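Notebook, kitchen objects bench
January 6, 2022

Back at the bench after the break. Today I worked only on the pot and the red piece, the colander and the lids can wait until March. The list from Brateteo has the pot under number 462 and I keep this number, even if our own shelf label is different.

First I washed the pot with dish soap and dried it with a tea towel, because there were grey finger marks on the outside. Then I put it on the wooden table and left the lid in the drawer.

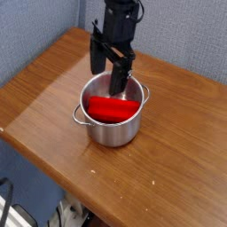 The pot is the one from the Priltano order, and I am still satisfied with it. It does not slide on the table when I push it lightly with one finger. My complaint from the last entry stays the same: the steel is so shiny inside that the colour of anything you put in goes up the walls. The red piece lies across the opening and takes much of the width, so there is not a lot of free wall beside it. For the next round I would like to try a smaller one, in a dull colour – grey or dark green. Sýkora has such pieces in the catalogue, 200 in a bag, far too many for us. I will ask if they sell a few.

I wrote down the weight of the pot with the red piece inside and also without it. Empty it is 1,933 g on the kitchen scale. The scale was set to zero before each weighing, I checked this twice.
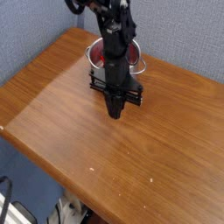

Pot and red piece on the table, seen toward the corner of the room.

The light is still a problem for me. A pale stripe goes over the left part of the tabletop and there the grain of the wood is hard to see. I looked for the old blind in the storeroom, but I found only the brackets. If a colleague knows where it went, please write it in the margin. A matte cloth would also help, but then the table looks different from all the earlier entries, and I would rather keep it bare.
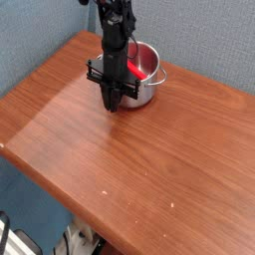

TO DO

Order a soft sponge for the pot, the green scouring side makes scratches.
Correct the shelf label to 462.
Ask Vokura about the table oil, the tin is almost finished. Their old offer is on page 267 of the blue binder.
Weigh the red piece alone – I forgot it today.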